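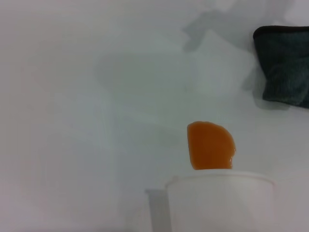
4. Setting up the tasting table

Covers the white table, cups, jelly and cloths. Kitchen side is section 3, do that first. Last changed in March by Raed Darwish. Older printouts still say plastic cups, toss them.

What you need
Paper cups, plain white (sleeve of 100, top shelf in room 412)
Orange jelly, set and chilled, from the MacRitchie fridge
Short knife, cutting board
Tongs or a flat spoon
Two cloths, one for the table, one for hands
Trash bag
Water pitcher

4.1 Table

1. Wipe the whole top. Warm water, drop of dish soap. Go over it again with plain water.
2. Let it dry. Really dry. Cups slide on a wet top, and the bottoms go soft if they sit in a puddle.
3. Check for sticky spots with the back of your hand. Dried jelly is hard to see on white if it's a thin smear.
4. Fold the table cloth in half twice and put it in a back corner, out of the way of the cups. Hand cloth goes on the hook.

Note: Dark cloths only for the table. They hide stains, yes, but they also don't leave white lint on the jelly. Swap when damp through.

4.2 Cups

5. Wash hands. Pull cups from the sleeve by the base, not the rim.
6. Set out 21 for a small session, 41 for a full one. One extra is already in that number, it's the rinse cup.
7. Leave a hand's width between cups. Closer than that and reaching for one knocks the next.
8. Look at each rim. Should be rolled evenly all the way around. Dented rim, use it for the rinse cup or throw it out.
9. Empty cups tip easy. Fan off, window shut until the water is poured. If one goes over, stand it back up if the table is clean under it. If it landed in anything wet or sticky, new cup.
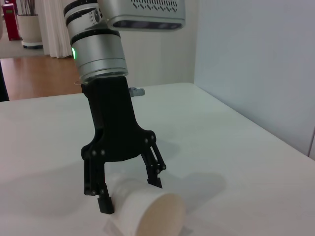
Fig. 4-2. Cup on its side. See step 9.

10. Pour water to a finger's depth in each. Enough weight to keep it standing, not so much that it slops when somone picks it up.

Caution: Don't stack filled cups. Don't carry more than two at once.

4.3 Jelly

11. Take the jelly out last. It holds its shape for a while in a cool room, less in a warm one.
12. Turn it out on the board. Cut rounds, then halve them. Wet the knife between cuts, otherwise it drags and the edge comes out lumpy.
13. Lift with tongs or the spoon. Light grip. Squeeze and it splits.
14. Set the piece flat edge down on the cup rim. Let go slowly. Should sit by itself.
15. If it leans, shift it a little along the rim. Still leaning, the flat edge isn't flat. Trim and try again, or lay it on the plate next to the cup.

Note: The Sila recipe sets firmer and sits better. Anex powder is fine for taste but needs a bit less water than the box says, or the pieces sag on the rim.

Caution: Jelly has to be safe for everyone at the table. Put the ingredient card out BEFORE the first cup is served. Small children get theirs cut up on a plate, no pieces on the rim.

4.4 During the session

16. Drips on the table: wipe right away with the table cloth, toward you, away from the cups.
17. Dropped jelly goes in the trash. Not back on a cup.
18. Top up water from the pitcher when low, one cup at a time.

4.5 If something's off

Jelly slides off the rim: too warm or too wet. Pat the flat edge with a paper towel, back in the fridge ten minutes.
Cup goes soft: been standing too long. Replace, don't double up.
Orange stain on table: dish soap, leave it a minute, wipe. No scouring pads, they take off the finsh.
Out of cups: the Horport storeroom has spares, bottom left, behind the napkins. Sign the sheet.

Clearing down is section 5.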